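Bitar Extends Office Cleaning Contract at Cludbridge Business Park

31/01/2023

Bitar Building Services has been awarded a further contract to clean the shared offices and workrooms at Cludbridge Business Park, the company has confirmed. The agreement runs for 2 years and covers 162 rooms across the park, including kitchens, restrooms, meeting rooms and all interior glass.

The company has cleaned the park's main building under a smaller contract that ended in December. Under the new terms, its crews will also take on the Trustthorpe Wing, which was previously serviced by a separate contractor. Exterior windows on both buildings will be washed four times a year, weather permitting.

"Tenants asked for one point of contact and a schedule they could rely on," said Carmela Valcárcel, operations director at Bitar. "We have set up the routes so that each floor sees the same crew every evening."

A team of 32 cleaners will be assigned to the site, 12 of whom are new hires. Work will take place between 6 p.m. and 11 p.m., with a two-person day crew on call for spills, deliveries and restroom supplies. Carpets will be vacuumed nightly and deep cleaned in the spring. Hard floors in the lobbies will be machine scrubbed once a week.

The park's management office has issued a short notice to tenants on preparing rooms for the evening crew. Desks and worktables will be wiped only where the surface is clear. Items left on a table will not be moved, and cleaners will not handle equipment of any kind. Tenants who want a full surface clean should place a green card on the door before 5 p.m. Cards are available at the front desk in either building.

Recycling will be collected separately from general waste under the new agreement. Food containers should be rinsed before they are placed in the kitchen bins - unrinsed items will be treated as general waste. Confidential paper remains the responsibility of each tenant.

Tabletops and plastic bins at Cludbridge Business Park

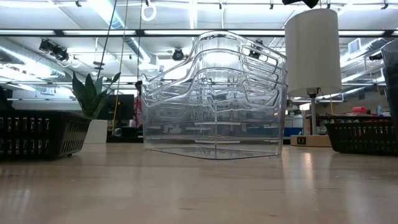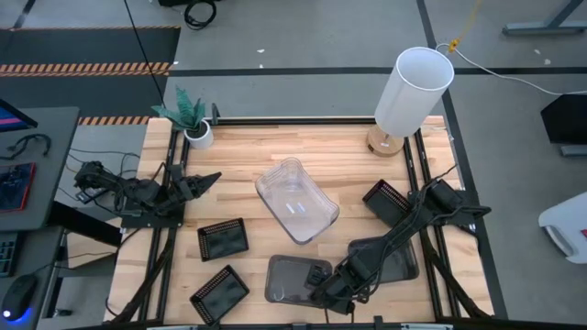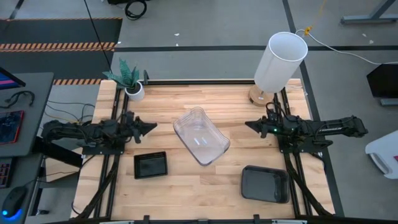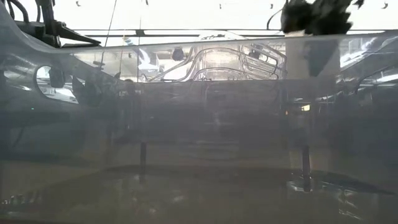
Requests for changes to the schedule will be handled through Vurkska, the online service desk already used by tenants to report heating and lighting faults. Each request will receive a reference number and a reply by the end of the next working day. Urgent matters should be reported to the front desk by phone.

"The first few weeks will involve some adjustment, and we would ask tenants to let us know promptly if a room has been missed," said Sólveig Hauksdóttir, who manages the park. Her office will review the evening schedule with Bitar once the Trustthorpe Wing has been fully brought into service. Cleaning charges for existing tenants will remain at their present level until the next lease renewal.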